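Robot shelf rules, minus the poster

Caught Seo-ah Yeom at 7 on a Monday, before the shift, coffee in one hand and a printout in the other. She runs handling practice for Valtis, the group that writes the working rules for shelf-stocking robots at Hiren's stores. Rulebook was 125 pages when she got it. It's 6 now. She wants it shorter.

"The old one told you what a robot was," she says. "Three chapters. The people reading it were standing next to one."

So what got cut? Definitions. Most of the flowcharts. An appendix on signage. What stayed is mainly floor, reach, grip, and who is allowed to say stop. Anyone is allowed to say stop. That one is on page one and she won't discuss moving it.

Floor first. Her rule is you look down before you look at the shelf. Cables, chairs, feet, bags. Write down what's on the floor before the run starts, and if it changes, write that down too.

"People want to talk about the hand. Everybody loves the hand. I want to talk about where the cable goes." 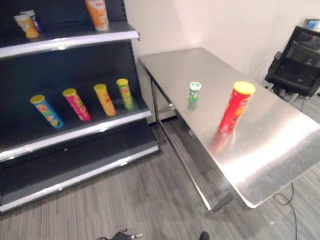
Chip cans on the shelf and the table, cable across the carpet.

She is stubborn about mixed shelves. A test shelf with perfect rows gets you a perfect score and then the store opens, she says, and some kid has put the cans back sideways. Rule 4 in the current draft says a practice shelf has to be left the way customers leave it. Things lean. Gaps stay gaps. Hiren's people pushed back on that, they like a straight shelf in a demo. She let them have straight shelves for demos and nothing else.

Then speed. This was the long part of the conversation and I only got some of it down. Valtis used to have a single limit for the whole arm, start to finish. She threw it out in April. Now there are two, one for an empty hand and a lower one for a hand with something in it, and the lower one holds untill the product is standing on its own again.
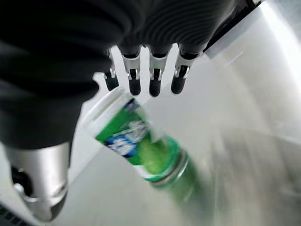
"The carry is where people relax," she says. "The pick worked, great, they're already looking at the next item. So the spotter has to keep eyes on the product the whole way across. Not the screen. The product."

Spotters rotate. Her rule, not the vendor's. The log sheet has a box for who was watching and the box can't be blank -- a blank box voids the run. Of 223 sheets she pulled for the last review, too many were signed by the operator in both places. She sent them back. Not popular, that week.

What about the software side? Promix supplies the planning system and she's polite about it. The logs are good, she says. But a log tells you what the machine was told to do, and she wants a person's note beside it, in plain words. "Bumped neighbor" is fine. "Looked wrong" is fine. She has read 3000 of these notes by now and says the short ones are the useful ones.

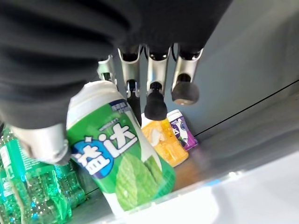

Clearance is the rule she gets asked about most. It used to be one number, measured from the product to whatever was next to it, and she says that was written by somebody thinking about boxes. Fingers stick out past what they hold. Take a big green gum bottle, held between thumb and fingers, with a smaller orange one standing close by and a fingertip hovering right over it. Measure from the bottle and you've missed the fingertip. So the draft now says measure from the hand, the outermost part of it, whichever part that is. Soda bottles on the thumb side count as well. "Both sides," she says. "People check the side they can see."

Does anyone measure every time? No. She doesn't expect it. They measure at setup and again when the shelf layout changes, and in between it's the spotter's call.

There's a fight coming over Ma, the smaller site, which runs with two people and says it can't spare one just to watch. She's heard it. Her answer so far is that if there's no spotter there's no run, go stock the shelf by hand. Ma has asked for an exception in writing. She hasn't answerd yet.

Last thing I asked was who reads the rules, in practice. New hires, she said, once, on the first day. Which is why she wants it down to four pages. She's looking at the grip section next, and then she had to go, somebody was already calling her from the floor.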